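## 3. Clearing a tray into the rack

People always ask us whether the arms can do the dishes yet. The fair answer is "some of them, slowly, with you nearby," and this section gets you as far as that.

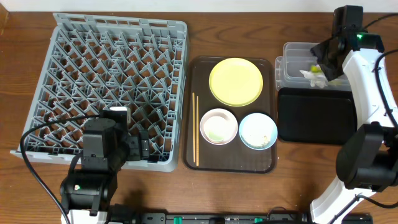

Set aside a quiet half hour for your first try, and please don't start with your grandmother's china! Our Wiltville test kitchen has logged 1,365 tray runs on the Tufa software, and small bowls still give it more trouble than plates do.

1. Check that both clamps on the front rail are snug, then switch on the arms.
2. Put the empty rack on the left and the tray in the middle, with plates and bowls lying flat and not stacked.
3. Lay chopsticks side by side, lengthwise along the tray. Crossed ones tend to get picked up as a pair and dropped.
4. Choose **Tray to rack** in Tufa and set the number of tries per item to 3. You can go higher, but it gets to be a long evening.
5. Press Start and keep your hands back until the menu returns.

**Note:** Tufa can't judge how clean a bowl is. Crumbs and dried-on sauce go into the rack with everything else - Berhanu Tamiru, who wrote the bowl routine, still rinses his by hand first.

**Caution:** Keep cables clear of the rack before every run. If one snags, press Stop before you reach in.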